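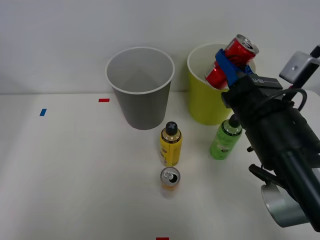 Sorting drinks cans and bottles is the first job most people give to a small arm at home or in a workshop, and it is also the job where I had my first real fault. In November our arm let go of a can too early, the can hit the rim of the cup, and the sticky rest of the drink went over the table and onto the black cable. The repair took 14 days. Most of this page is about how to avoid the same thing. Look at how the red can goes in at an angle, with the pull-tab end up and the lower end already inside the yellow-green cup. This is the position I want before the blue fingers open. If the can is only above the cup and touches nothing, I now consider it too high.

Tips before you start the arm

Empty every can first. I did not do it, I thought the little bit at the bottom was nothing. A small amount of cola is enough to glue a finger joint. Turn the can over in the sink, wait, and shake it once.

Screw the caps on the bottles. A bottle without a cap is lighter at the top and it behaves differently when the arm lifts it. It can also spill, of course.

Find the stop button with your eyes closed. It sounds childish but please try it. On the day of the fault I knew very well where the button was, and my hand still went to the wrong side of the table.

Put the button where you can press it without reaching across the arm. Mine was behind it. Now it is at the front corner, fixed with two screws.

Tie hair back, and take off scarves and any cord with a work badge on it.

What exactly went wrong

The gripper on our arm was set to open when it reached a certain height above the table. I had measured this height with the old cups, which were lower. Then I bought taller ones and changed nothing in the program. The fingers opened at the old height, the can was still half outside, and it rolled over the rim. The arm did not know that anything was wrong. It went back for the next piece and pushed the fallen can in front of it until it met a bottle.

I wrote to Donal Ó Riain, who repairs arms of this kind in Gamham, and he asked me only one question: "When you changed the cups, did you teach the drop again?" I had not. He cleaned the joints, replaced the cable and sent me a page of advice, from which several of the tips here are taken. The new cable came from Mitsotakis-Vlachou and it is a little stiffer than the old one, so I had to watch its curve for the first days.
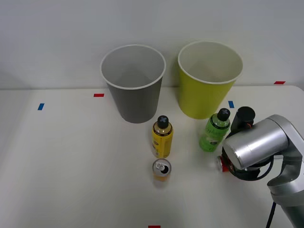 A can which lies on its side is harder for a gripper than a can which stands, and I ask you to treat it as a separate task with its own test. It can roll when a finger touches it, and if the two fingers do not close at the same moment, it rolls away from the slower one. The red and silver can has the gripper hanging close over it, and this is a moment when many people put their hand in to help. Do not do it. Stop the arm, wait until all movement has ended, and then turn the can with a wooden spoon or something similar. An upright can with its tab pulled back, like the one in front of the yellow bottle, is a different thing to pick up and gives us less trouble, but it should be empty all the same.

Tips for the table

Mark the places with coloured tape. I use red and blue on a white surface, they are easy to see and leave no glue if you change them in time. Each object goes back to its mark before a new run. When a strip begins to lift at the corner, replace it the same day.

Keep the open cups at the back and the bottles before them only if your arm lifts high enough to pass over everything. Run the path once with no can in the fingers, at the lowest speed.

Large paper cups fall over easily when they are empty. A flat stone at the bottom helps, or a bit of removable putty under the base. Do not use sand, it comes out with the cans.

Look at the cable loop in all the end positions of the arm, also in the ones you seldom use. It must not touch the rim of a cup and it must not be pulled straight.

If something sticky was spilled

1. Press stop and then disconnect the power. The stop button alone is not enough for cleaning.
2. Support the arm with one hand before you disconnect it. Some arms sink down when they lose power, ours sinks quite fast.
3. Wipe the fingers with a cloth which is damp and not wet. Never spray onto the arm.
4. Dry everything, also under the cable, and leave it until the next day.
5. Make the first run without objects.

For the fingers I use Wellance wipes, without perfume. The controller is a Zultau and it keeps a list of its last errors. Copy this list before you switch off, on our model it is lost afterwards. I lost mine, and Donal had to find the cause only from my explanation on the telephone.

Page last changed Feb 20, 2020. I added the tip about the stone in the cup.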